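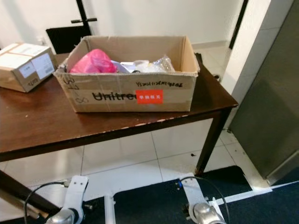 Bratuvdale Allotment Association
Notes of the October meeting, held in the back room of the chapel hall, Tuesday, 7.30pm

I said I'd take the notes again, so you're getting them my way, and if anyone wants it done properly with numbered resolutions they're welcome to the pen next time. Lumturie Stoyanova was in the chair. There were 13 of us once Spyros had parked, which makes it a proper meeting under the rules (we need ten). Apologies from both of the Lesus Lane plots and from the family on the corner, who have a new baby, so congratulations to them!

Last meeting's notes
Agreed, with one change. I'd written that Spyros Karagiannis had offered to lend his rotavator to anyone who asked. He says he offered to rotavate for anyone who asked, with him on the handles. Quite different, and I've corrected it.

Water
This took up most of the first hour. The bill for the summer quarter came to £457, and Lumturie read it out twice as a few people thought they'd misheard. Last year it was a good deal less, though last year it rained. We went round in circles for a while on whether the trough by the bottom gate is leaking or whether people are just leaving the tap on. I think it's both. I was down there one evening in August and the ground on the path side was soft underfoot after a fortnight of no rain at all, so something is getting out.

Spyros has had a look at the float valve and thinks the washer has perished. He'll fit a new one and we'll read the meter on a Sunday night and again on the Monday morning, when there shouldn't be anyone drawing water. If the numbers have moved, we'll have to dig up the pipe, and I don't want to think about that yet.

Someone asked about hosepipes. The rule is still that you can fill a butt with a hose but you can't leave a hose running on a bed. Lumturie will put it on the gate again in bigger letters.

The seed order
We're going with Kovley again for the potatoes and onion sets. Their catalogue has shrunk but the prices have held up fairly well, and last year's Aoki earlies were the best thing I've grown in ages, I had people asking me for them over the fence. There was a bit of grumbling about the broad beans, which came up patchy on the top plots and perfectly well on the bottom ones. I put it down to mice. Others put it down to the beans. We'll split it and order half from Kovley and let the top plots find their own.

Get your order to me by the end of the month please, on paper or by email, with your plot number on it. Last year I had one that just said "the usual" and no name.

The big compost bays
The timber for the third bay has arrived and is stacked behind the shed under the blue sheet. Please leave it alone! Two lengths have already gone walkabout and I know it's tempting when you're edging a bed. We need every bit for the front slats.

There was a long chat about what can go in. Cooked food, no. Bindweed, no, never, not even if you've dried it on the shed roof first. Cardboard yes, torn up, tape off. Lumturie's view is that we've all been putting in far too much grass and nowhere near enough brown stuff, and having put my fork in bay two last week I'm with her, it was like wet hay all the way down and it stank. From now on every barrow of grass gets a barrow of leaves or torn card to go with it. The leaf pile is by the hedge, help yourselves.
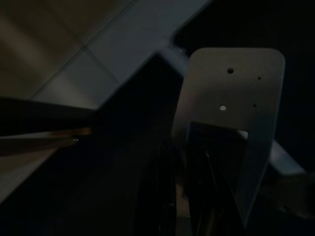

Bratuvdale Allotment Notes, No. 38, page 2

Hedge and path
The hedge on the lane side wants cutting before the winter. We had a price for a contractor and we all went a bit quiet, so we'll be doing it ourselves over two Saturday mornings, starting at nine. Bring loppers, gloves and a flask. I'll do bacon rolls (and something for the vegetarians, I haven't forgotten you from last time).

The middle path is getting narrow again. I paced it with a wheelbarrow and there are three places where you can't get by without taking somebody's marigolds with you. If your bed has crept, please creep it back by spring.

Money
We have some 4000 pounds in the account, which sounds lovely until you remember that 3000 of it is set aside for the fence along the railway side and can't be touched. What's left has to cover the water, the insurance and the seed order before rents come in. Lumturie doesn't want to put the rents up this year. There was a show of hands and most people agreed with her, with two against, who felt a small rise now would be kinder than a large one later. I was one of the two, so I may as well own up to it.

It was agreed to look at it again after Christmas, when we'll know about the pipe.

The waiting list
Plot nine has come free and has been offered to the next name down. They've been to see it and weren't put off by the couch grass, so that's promising. We talked about splitting plot four in half, as it's been too much for one person for years. The present holder is happy to keep the shed end. Spyros will mark it out with pegs and string, and he'd like a hand holding the other end of the tape.

Autumn show
Thanks to everyone who came and everyone who baked. The heaviest marrow was a tie, and we've decided to leave it a tie. There was a request for a children's class next year, something like a garden on a plate, and I think that's a smashing idea. There was also a request to bring back the gooseberry class. It'll need at least four entries or it isn't worth printing the cards.

Two cake tins were left behind, a round one with a dented lid and a square one. They're in my kitchen.

Any other business
The padlock code has changed. I'm not writing it here. Ask me or Lumturie.

Bonfires: only after five o'clock, and not when the wind is blowing towards the houses. We had a complaint from the lane and it was a fair one, she'd just hung out her sheets.

Would whoever has the long-handled edging iron please put it back in the shed. It's been missing since July and I've got a lot of edges.

We finished at twenty past nine. Next meeting is the same place and time next month, and it's somebody else's turn to bring milk.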